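Haduddale is a block-handling dataset that grew out of a build at home, and this file is the data card for it. Everything in it was rendered in a simulator on the one computer I own, with a model of the arm I am slowly putting together in the spare bedroom – so please read it as a hobby project that got a bit out of hand, and be kind about the folder names!

## What you get

There are 156 runs in this release, split between two colours of block, teal and magenta. I held back 40 of them for testing and would ask you to leave those alone while you train, however tempting it gets. Each run has its own folder with the camera pictures, the joint angles and a short text file called `notes.txt`, which is mostly me muttering about settings.

| Folder | Contents |
|---|---|
| `runs/` | one folder per run |
| `split/` | lists for training and testing |
| `cordero/` | the script that checks a download |

Cordero is only a small script, but do run it first, as it has saved me a good many evenings.

## Views
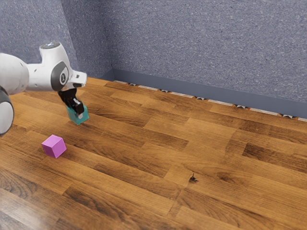
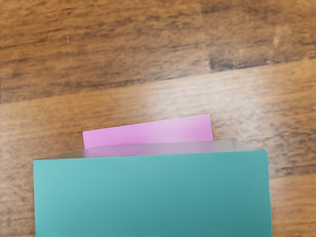
Colour is what I lean on for most of the labels, and I spent far longer on it than I ever meant to when I sat down with a cup of tea and a colour picker. The labeller (I call it Kukima) looks for patches of teal and magenta and draws an outline round each one. It does well where a colour stands clear of everything else, like the magenta cube resting by itself on the boards in the wide view. Glare is its weak point – in the close view the pale shine on the wood comes right up to the pink, and the pink has a lavender sheen of its own, so I set the colour limits wide enough to take that in. If you tighten them, do look through the outlines by eye afterwards.

## Getting started

```
python cordero/check.py runs/
python cordero/preview.py --run 6
```

The second line opens a preview of run 6, which is as good a place to begin as any. On a slow machine like mine the window can sit blank for a little while before anything turns up, so give it time.

## Known troubles

- Joint angles are in degrees in the first 80 runs and in radians after that. Sorry! The loader sorts it out, but your own scripts may not.
- The wood texture is shiny, and I have not tried the labels on a duller one yet.
- Nothing has been tested on the real arm. The wrist joint still needs a new bearing, and I would like to get to it by May.

Use the data for whatever you like, and if you mend something, send it back and I will gladly fold it in.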